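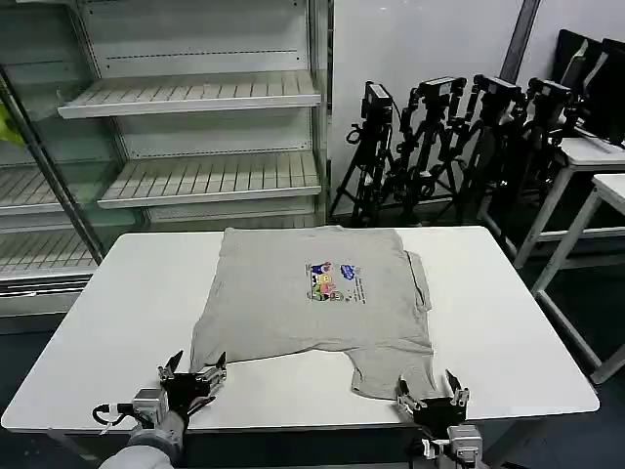
Gamley House Residents' Association
Minutes of the Laundry and Linen Subgroup

Held in the ground floor laundry room, 9 December 2019

Present: seven residents, plus the resident from the second floor who came down to move a load to the dryer and stayed for items 3 through 6.

Apologies: received from both residents of the corner unit, who had theirs in writing under the door before the agenda went out.

1. Minutes of the last meeting

Accepted with one correction. The phrase "the usual socks" in item 4 should read "the unclaimed socks." The resident who asked for the change also asked that the change be recorded, and so it is.

2. The folding table

The white table has now been in use since the end of the summer, and the general feeling is that it was worth the argument. It is wide enough to lay out an adult T-shirt flat, which the old counter was not. Two residents said it is a little low for tall people. A tall person present agreed.

Discussion followed on what the table is for. It was confirmed that it is for folding. It is not for detergent bottles, mail, coffee, or the box of paperbacks that has been moving between the table and the windowsill since the weather turned. The paperbacks will go to the lobby shelf. The resident who owns them says she does not own them.

Agreed: one basket at a time on the table, and nothing left on it overnight.

3. The folding method

This item was meant to take ten minutes.

The subgroup had asked for a single method for T-shirts to go on the wall card, so that the shared linen and the donation pile end up in stacks of the same size. Three methods were put forward.

The first is the store fold. Shirt face down, one side in toward the middle, sleeve back on itself, the same on the other side, then up from the hem in half and half again. It gives a neat rectangle with any print on the outside. Supporters said anyone can learn it. Critics said anyone can, but no household represented at the meeting had kept it up past a week.

The second is the long fold. Shirt face up, folded lengthwise so the sleeves meet, sleeves tucked in, then thirds. Faster, and easier on the wrists. The print ends up inside with a crease down the middle of it, which was felt to be hard on shirts with cartoon characters on the front. There are several of those in the building and not all of them belong to children.

The third is the pinch-and-flip, which one resident learned from a video and demonstrated on a pillowcase, that being what was on hand. The pillowcase was then folded by somebody else.

After a show of hands the store fold was adopted, four to two, with one abstention from a resident who rolls.

The wording for the wall card was agreed as follows:

Lay the shirt flat and smooth it from the collar down.
Pull the hem straight before you fold anything.
Turn the sleeves in flat. A sleeve left hanging will be on the outside of the stack forever.
Fold the sides in to the width of the card.
Fold up from the hem twice.

There was a long exchange over "forever." It stays in.

4. Donation pile

The winter collection for the Vedidton shelter goes out in March. The shelter has asked for shirts and sweaters sorted by size, folded, and free of pet hair. Up to 200 items can be taken from each building. Gamley House is at 12.

It was pointed out that the bin in the hallway has been labeled "Donations" on one side only, and that from the other side it looks like a trash can. This may explain both the low number of shirts and the banana peel. A second label will be added.

One resident asked whether T-shirts with printing on them are welcome. They are, provided the printing is suitable for general company. The subgroup declined to draw up a list. Anyone in doubt should hold the shirt up in front of a neighbor and watch the neighbor's face.

5. Machines

The Ikeda washer on the left is still walking. It has moved about a hand's width toward the door since the last meeting – the tape mark on the floor is there for anyone who wants to check. The landlord has been told, and has replied that the machine is within its expected range. The subgroup would like to know what that range is and whether it includes the hallway.

The Lelell dryer is working. The lint screen is not being cleaned. A sign was suggested, and then it was noted that there are already two signs, and that the second one asks people to read the first. No third sign will be made.

The balance in the coin jar is $271. It was proposed to spend part of it on a rubber mat for the washer. Carried, with the condition that the mat be bought before the washer reaches the table.

6. Lost property

The shelf was cleared as promised. The following are still waiting for their owners: a green bath towel, one fitted sheet of no known size, a bathing suit, and a sweatshirt from a class reunion in 2003. Three people said the sweatshirt was not theirs before being asked.

Items still on the shelf at the next meeting will go into the donation pile, except the bathing suit, on which the subgroup could not agree.

At this point the dryer finished and the resident from the second floor left us. She was thanked for her contribution, which was mostly on the subject of lint.

7. Any other business

A request for an iron and board was put off again. Those in favor said a folded shirt can only do so much. Those against remembered the last iron.

Somebody asked for a hook by the door for hangers. Agreed without discussion, to general surprise.

The light over the sink hums. Noted.

8. Actions

Wall card to be printed, large type, and put up at eye level (whose eye level to be settled by the people putting it up).
Second label for the donation bin.
Paperbacks to the lobby.
Rubber mat, two quotes if possible, one if not.
Hook.
Landlord to be written to again about the washer.

9. Next meeting

Date to be posted on the laundry room door. Please bring a T-shirt each so the wall card can be tried out before it is laminated. Pillowcases will not be accepted.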